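Print this page | E-mail this page

Laying the Table in Troltbridge: how families eat together now
December 11, 2024
By Nasrin Mirzaei

When our tutor, Mrs Sadeghi, asked us to pick something from home life for our autumn project, I knew straight away I wanted to write about dinner tables. My grandmother never let anybody sit down until the cloth was straight, and I have always wondered whether other families in Troltbridge were brought up the same way (or whether we were just unlucky!).

Soudabeh Sharifi and I began in September with a short questionnaire, which we left at the Inness Road library and sent home with the lower school. We had 183 back, far more than we had hoped for, and it took us around 3 weekends at Soudabeh's house, with a great deal of tea, to read them all. 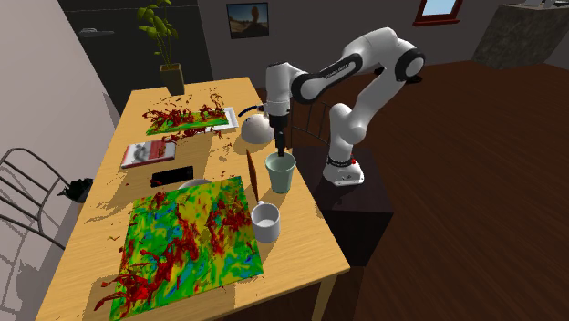

A light wooden dining table with plenty on it.

The first thing we asked was whether the table was used for meals at all. Most people said yes, but a good many added that it had to be cleared first -- homework, post, sewing, a half-done jigsaw. One mother wrote that she could tell what sort of week it had been by how much she had to move before she could put a plate down. I liked that answer very much and read it out to my own mum, who went rather quiet.

We also visited two families to talk at more length. Manouchehr Heydari told us that as a boy he ate on a cloth on the floor, with the bread in the middle, and that he still finds chairs a bit stiff for a long meal. The Tabrizi family eat in 2 sittings on weekdays because of shift work, but on Fridays they all wait for each other, however late it gets and however loudly the little ones complain.

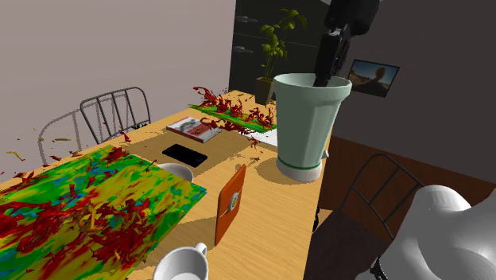 Patterned placemats and a tall pale green vase.

Placemats divided people more than we expected. Older people preferred a proper cloth, while younger parents liked mats as they are easier to wipe. Flowers were mostly kept for visitors, though Tahmineh Pakzad has them out all year and says the table looks sad without them.

If we did this again we would ask about breakfast, which we left out completely, and we would give people more room to write. Several had carried on over the back of the sheet and up the sides. Our thanks to everyone who filled one in, and to the Tabrizis for the rice.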